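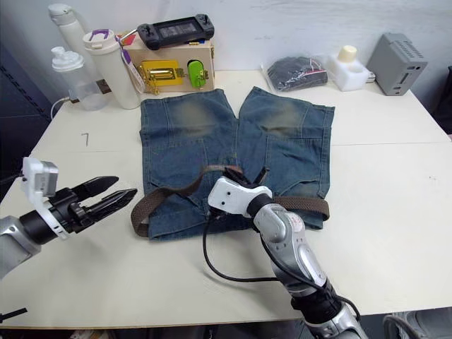

Washing denim: how often, and how cold?
Board: Laundry and Clothes Care
Started by fouzia_rana, Sep 10, 2022

fouzia_rana wrote:
I have moved to Lendmont in January and since then all my denim is losing color much faster than before. The water here is hard, my kettle becomes white inside in one week. I wash at 40 degrees with the ordinary powder from the supermarket, always inside out, and I dry on a rack. Mine are now pale in the same places where these are pale, on the upper part of each leg, and mine are only two years old. Is it the water, the powder, or is it me? At home in my mother's house we washed everything by hand and the color stayed for many years, but maybe I remember it better than it was.

I would like to know how often you wash, and at which temperature. Please do not tell me to put them in the freezer, I have a very small freezer.

pettigrove wrote:
40 is too warm if you want to keep the color. I do everything blue at 20 and I wash after five wearings, unless there is a stain. Also check how much you put in the drum. When it is too full the cloth rubs against itself and you get those white lines along the folds.

hodoroaga917 wrote:
I must disagree with the advice about 20 degrees. At 20 the powder does not dissolve well, above all in hard water, and then you have white dust in the seams and you rinse two times more, so the cloth is rubbed even longer. I wash at 30 with liquid. I use Doltov for dark colors, half of the cap, and I am satisfied. The upper legs become pale from sitting and from the hands, in my opinion. The water is not guilty for that part.

pettigrove wrote:
I said 20 with liquid. Or I meant to say it. Powder at 20 is bad, agreed.

fouzia_rana wrote:
Thank you both. I did not know that powder and liquid are so different in this question. I use powder for the reason that it is cheaper and the box lasts long.

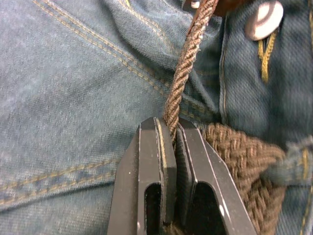 And I still have half of that box, so I will finish it on the towels and buy the liquid for the dark things. One more question about the amount. On the bottle they write the dose for soft, medium and hard water, and the dose for hard water is almost double. If I use so much I can smell it for days. Do you follow the bottle or do you use less?

hodoroaga917 wrote:
Less. Always less. The bottle wants you to buy a new bottle.

zarmeena_b wrote:
Hello, Zarmeena Bugti from Lonthorpe, I read here for a long time but I write seldom. I worked in a laundry for hotels and I would be careful with "always less". In hard water a part of the detergent is used up by the lime, and if you take half, the dirt comes back onto the cloth and it becomes gray. People then believe that it has faded, but it is dirty. Fouzia, try one time the full dose for hard water and then an extra rinse, and look if the blue is better when it is dry. If it is better, you had the gray problem.

hodoroaga917 wrote:
With respect, a hotel laundry washes white sheets. It is not the same thing. I have the same jeans for many years with half of the cap and they are not gray.

zarmeena_b wrote:
We washed also the work clothes of the kitchen and the garden staff, and those were mostly denim. But is your water hard? You did not say it.

hodoroaga917 wrote:
Medium, I believe. I will look at the website of the water company.

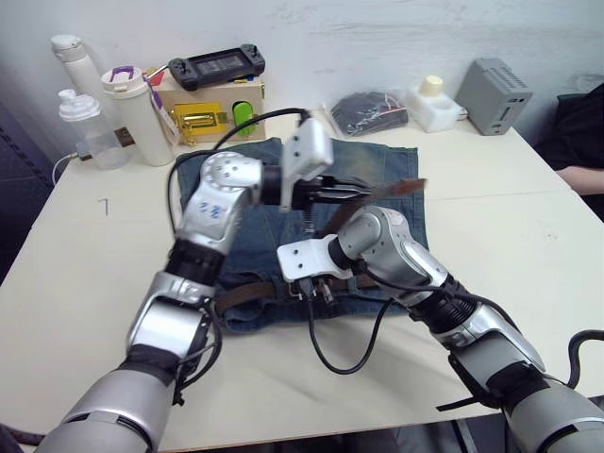 tamsel_3215 wrote:
Preparation makes more difference than the temperature, in my experience, and I did not see it mentioned yet. Close the zipper and the buttons, empty the pockets, turn inside out. I do all of this on a table with the pair laid flat, because on my knee I always forget one pocket. And take out the belt! In the loops like that, brown leather through the waistband, I have sent one into the machine myself, at 40. The belt became hard as a board and there was a brown shadow along the waist that never went away. Since that day I pull the belt out in the evening when I undress, and hang it on the door.

pettigrove wrote:
Did you try vinegar on the brown mark?

tamsel_3215 wrote:
Vinegar, then stain soap, then lemon. It became a little lighter and the place around it became lighter also, so now it is worse. I wear a long sweater over it.

fouzia_rana wrote:
I have made the test of Zarmeena with one pair, full dose and extra rinse, at 30. It is a bit more blue, I think, but in the kitchen light I am not sure. The legs are as pale as before. So maybe both of you are right, a little gray and a lot of sitting.

hodoroaga917 wrote:
I looked at the website. My water is soft. Zarmeena, I take back the half cap for Lendmont, but I keep it for my house.

zarmeena_b wrote:
Accepted :) Fouzia, please look again in daylight, next to a pair that you did not wash.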